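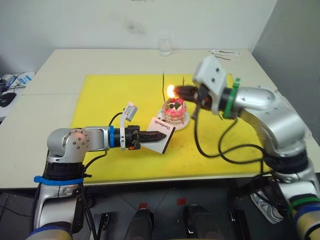

The planner had a word for everything except patience, so I had to write that one myself, and I did it badly, on a train, with my laptop balanced on a bag of satsumas.

I'd been at Skileo for a year by then. My bit of the software was called Bandela (I didn't name it, I inherited it) and its job was to sit between the planner and the arms and decide when a step was finished. You'd think that would be easy! The planner says "light the candle", the arms go off and do it, and Bandela says "done, next please". Except what is done? With a cup on a shelf you let go and it stays put. With a flame you have to hold still and keep looking, and my code hated keeping still. It had a timeout of 700 milliseconds, which I'd picked because it felt generous on the train.

Kamarul Liew, who wrote the perception side, thought this was the funniest thing he'd ever seen in a config file.

"You've given it the attention span of a wasp," he said.

"It's a perfectly good number."

"It's a wasp, mate."

He was right and I was cross, so I went and made tea for one. When I came back he'd pulled up the logs from both wrists and was scrolling through them with his feet on my chair. Left wrist, right wrist, head, all supposedly on the same clock. They weren't. The left one was 25 frames behind, and had been all week, and Bandela had been trusting it like a favourite aunt. 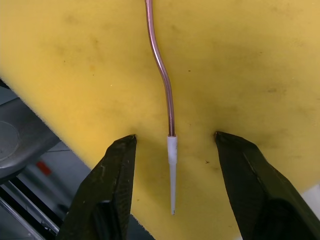

Fingers open on either side of the white tip, over the yellow foam.

"So that's what it thought it was looking at," Kamarul said.

"And what was it looking at really?"

"The future, from its point of view. It only got the past."

I didn't care for that, I thought it sounded like something off a mug, but I wrote it on my hand anyway and it was still there at bedtime.

We had two days before the people from Pasaribu came to see it. They'd been promised a birthday, start to finish, with no one touching the keyboard: the tag, the candle, the flame, the lot. My boss had promised it on a call while I was on mute shouting. I rewrote the waiting part on the first night. Instead of a timer it kept a sort of running opinion, going up when the picture agreed with the plan and down when it didn't, and it wasn't allowed to say "done" until the opinion had stopped wobbling. Then I put Bandela's questions up on the big monitor so we could follow along, and that was where things got odd, because I'd let it write them in plain words.

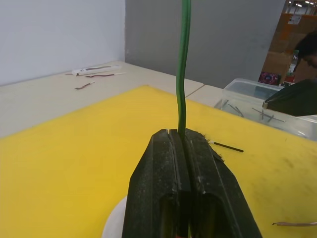
What should I do if two cameras disagree about whether the step is finished?
Wait for a new reading from each one, check that the times match, and carry on only when they both say so.

I'd written the answers too, of course, as rules in a file. But reading them go by at one in the morning, a question and then an answer, a question and then an answer, it was like listening to two polite people in the next room. Kamarul had gone quiet. He'd brought crisps and wasn't eating them.

"It asked that one twice," he said.

"It's allowed to. The opinion dropped."

"Did it, though?"

I looked. It hadn't. The number had sat there flat as a pond, well over the line, and Bandela had asked again all the same. I scrolled up and down for ages trying to find the branch that let it do that. There were 1000 lines in that file and I'd have sworn on any of them.
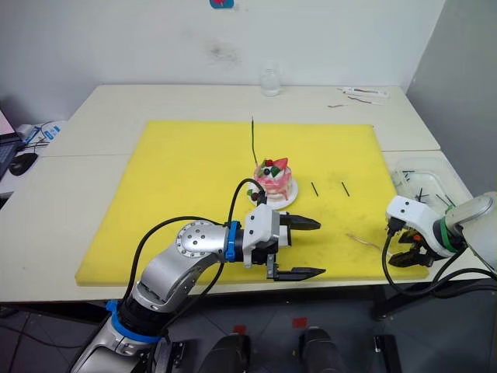

I suppose a sensible person would have put a breakpoint in. I had my finger over the key, even. But the arms were so steady that night, and it was the first time I'd seen the whole plan go through without a jerk or a stall, and I thought, well, if it wants to ask twice, let it ask twice. My gran used to check the gas like that.

"You're going to leave it in," said Kamarul.

"Till after Pasaribu."

"And then?"

"And then I'll look properly."

He opened the crisps at last and held out the bag. On the monitor the cursor sat blinking at the end of the last answer, and then, quite slowly for a machine, it began another question.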